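Snack Counter Items - README

What this is
Item list and photos for the snack counter at Bustham. Packaged food and small boxed stuff, set out the way a customer would find it. Last touched August 11, 2018. 383 photos in all, 68 of them sandwiches.

Sandwiches
Filed by filling you can see from the cut side. Cucumber ones go under "green", even with a second filling. Three-slice counts as one sandwich. Wrapped in clear film, on a white tray, wrapper stays on.
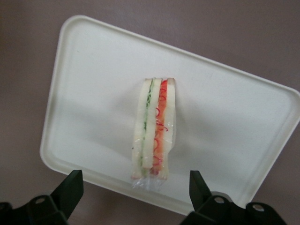 Shelf items
Candy bars, cookie boxes, little cartons, round tubs. Mostly on the clear stepped riser. Use the name on the front of the pack if readable - otherwise put "box, black" or "tub, small" and move on. Dont guess brands from half a word.

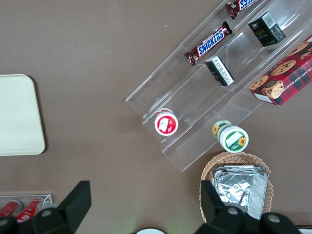 Hacer Kırmızıgül
Item lists and photos, Wurkent

Known problems
- shortbread is under both "cookies" and "boxes", pick one
- candy bars: a few names in all caps, needs fixing
- tub labels not typed in yet, will do the rest in Septmber

Questions about prices go to Ntombi Ngcobo, not me.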